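Search docs
Go

# Clikix Tabletop Chores, data card

Version 2. Maintained at Bromum, Murulthorpe. Last revised in December.

Clikix covers short tidying chores done with a two-finger gripper: pick up a small household item, place it in or beside a container, release. There are 14 task types, with 100 demonstrations each. Success is scored by hand at the end of every episode.
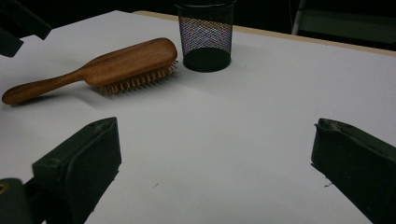

Can a machine tidy a desk unattended yet?
Only when the items and the containers match the training set. Unfamiliar handles and open mesh remain the main causes of failed grasps.

Splits are by object, so test items never appear in training. Cloth and liquids are out of scope.

Related
- Cocco drawer set
- Clikix changelog
- Gripper calibration notes

Comments (2)

tk_arm: Is depth included for all 14?
mossgate: No, 6 of them. See changelog.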